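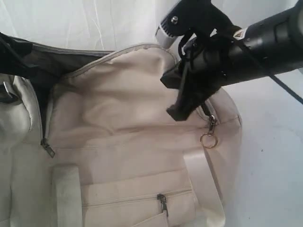

Can a robot pack my bag for me yet?

Not in any way you would pay for. There are machines that can manage parts of the job on a good day, with somebody standing by, and that is a long way from going downstairs while it gets on with things.

But I've seen a video of one doing it.

So have we. Ask how many goes it took, whether the film was speeded up, and whether a person was steering. If the page doesn't say, assume the worst until it does.

What is so hard about a bag?

It's soft. A box stays the shape it was when you last looked at it, and a bag sags, folds over and swallows its own opening. Then there are the zips. You hold the cloth tight with one hand and pull with the other, and you feel when the lining has caught. A machine with two stiff fingers has to get by without most of that.
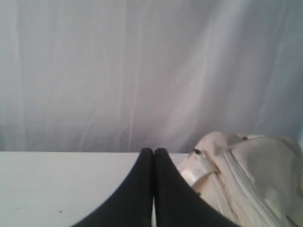 Straps are nearly as bad. They slide under things, they twist, and a strap lying across a zip looks much like any other bit of cloth of the same colour.

What would change your mind?

Tanvir Uddin, who looks after this page with me, wants 20 different bags, one try each, no help, and the failures shown. I would settle for 19 out of 20. So far we have been offered neither.

Is it any better in a workshop?

A bit. If every item is the same and arrives the same way up, machines have been doing good work for years. Give them a heap of mixed soft goods and you are back to people. Sveva Negri ran a packing bench for 30 people and her view is that the last step, closing the thing up, is always the one left out of the sales talk.

Should I wait before buying one for the house?

You should wait, yes. Anything sold today as a general helper will need you to tidy up for it first, and by then you could have done the job.

Will you update this page?

When there is something to report. We last went through the answers on August 15, 2021, and changed 2 of them, both for spelling.

Loredana D'Amico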